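## Fault 116: the arm stops with its hand in a drawer

I've tripped this one more often than anybody at Relunen, so take it from me, it's fixable! The arm reaches too low, the force limit kicks in and Olar freezes the run.

1. Hit pause in Olar before you touch anything else.
2. Check the fingertip against the drawer floor. You want a little daylight under it, even when the hand is tilted.

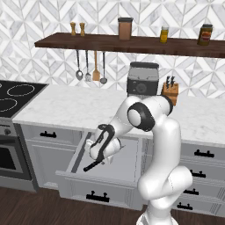 3. Back the hand straight up and out (slow speed, please). Don't swing the base until the wrist clears the drawer sides.
4. Move on to the doors. An open one counts as an obstacle, so reload the collision map before you jog toward it.
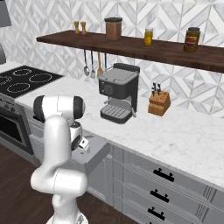 **Can I just clear the fault and hit resume?**

Only after you've backed the hand out. Resume picks up the old path, and you'll get 116 all over again.

> **Caution:** Never raise the force limit to get past a fault. I tried it once and bent a virtual drawer clean through the cabinet.

If it still trips, send the log to Riet Segers.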